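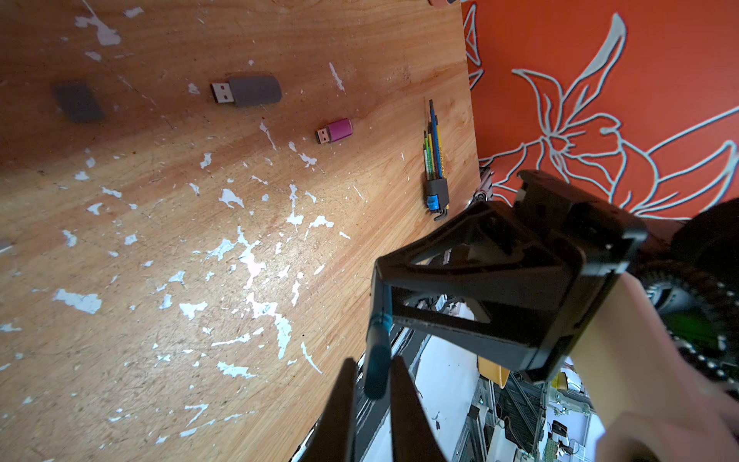 Le budget d'équipement robotique désigne l'ensemble des dépenses qu'un atelier, une école ou un petit laboratoire prévoit avant d'acquérir un ou plusieurs bras manipulateurs, puis pour les garder en état de marche. On pense volontiers au prix du bras, et c'est bien naturel, mais le poste le plus variable reste celui des préhenseurs, des fixations et de toutes ces petites pièces que l'on commande en se disant que ce sera la dernière fois.

La méthode dite de Cesgate, du nom du guide d'achat qui l'a popularisée chez les petites structures, distingue l'achat initial, l'outillage de table et les consommables. Elle conseille de partir de la tâche et de remonter vers le matériel - une démarche un peu lente, il faut l'avouer, mais qui évite bien des regrets. Remettre un capuchon sur une clé USB, par exemple, demande deux pinces qui se font face, l'une pour le corps de la clé, l'autre pour le capuchon, et donc deux lignes au devis.
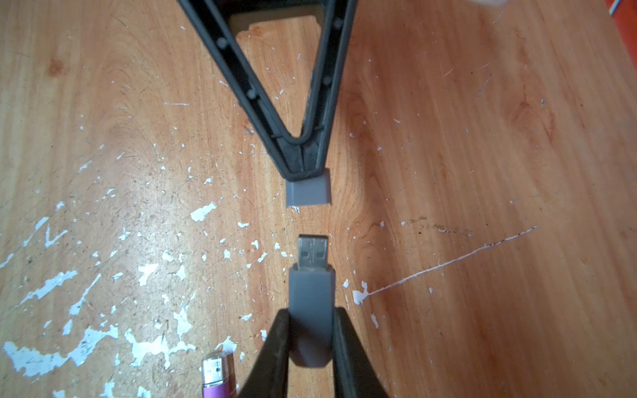

Postes de dépense

Le catalogue Willetti, souvent pris comme point de comparaison, propose un préhenseur à deux doigts à 671 euros et un lot de doigts de rechange à 17 euros. Le kit Owino, livré avec sa platine de montage, revient à 975 euros. L'écart paraît large au premier regard, et il se resserre dès que l'on ajoute au premier les vis, les câbles et les heures de réglage. Les acheteurs patients attendent parfois novembre, mois où Jurkum, revendeur de matériel reconditionné, renouvelle son stock.

On gagne aussi à réserver une somme pour le plan de travail et pour les objets d'essai - clés USB, jeux de clés Allen, supports en plastique - qui coûtent peu à l'unité et finissent par compter sur une année entière.

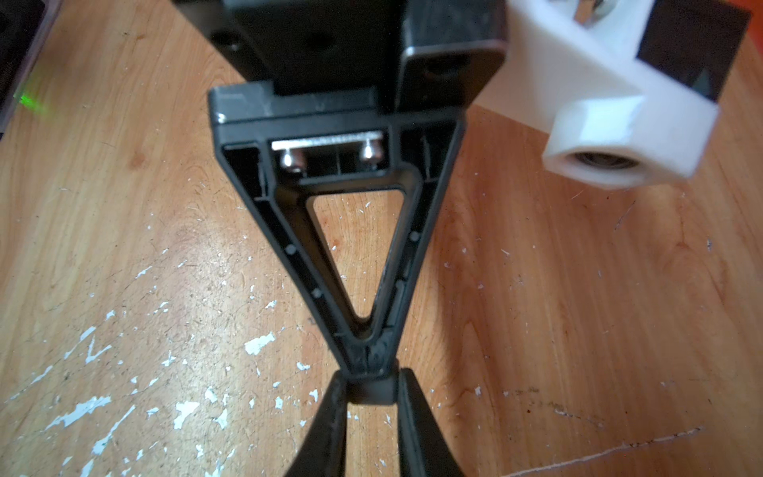 Faut-il acheter les pièces de rechange en même temps que le bras ?

Mieux vaut commander au moins un jeu de doigts et la visserie dès le départ, car les frais de port d'une petite commande dépassent facilement la valeur des pièces. Les éléments plus coûteux, comme les moteurs, peuvent attendre le premier bilan d'utilisation.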